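Durari Folding League

The Durari Folding League is a student robotics competition in which school and college clubs teach machines to handle clothing. It was founded by Chepkoech Okoth, a former home economics teacher, and grew out of an after-school club at Nigam Technical College. The first season drew 4 teams. The league now has 50 clubs, and its shared library of practice recordings has passed 2,005 entries.

Each season opens in September, when clubs receive the garment list. Shirts and towels come first, followed by the much-loved (and much-feared) knitwear round. 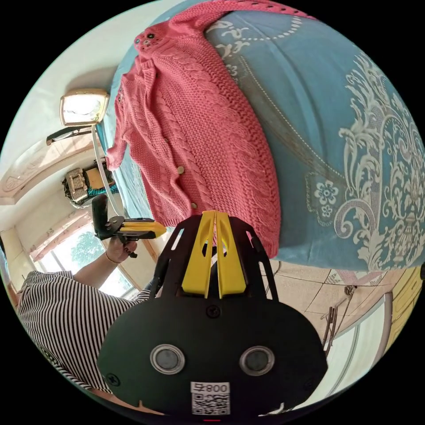 Knitwear is the league's signature event and easily its liveliest. Students work through each garment by hand with a pair of grippers before any code is written, often at home. A typical practice piece is a pink cable-knit cardigan spread on a patterned bed cover, worked with yellow-fingered grippers. Buttons down the front and bead-like dots near the collar earn extra difficulty points, and a busy scrollwork background is prized as a real test of a vision system!

Scoring is out of 835, with separate marks for sleeves, edges and final shape. The Cundent club holds the knitwear record. The Brasen Cup, awarded for the best student-written report, is voted on by the teams themselves.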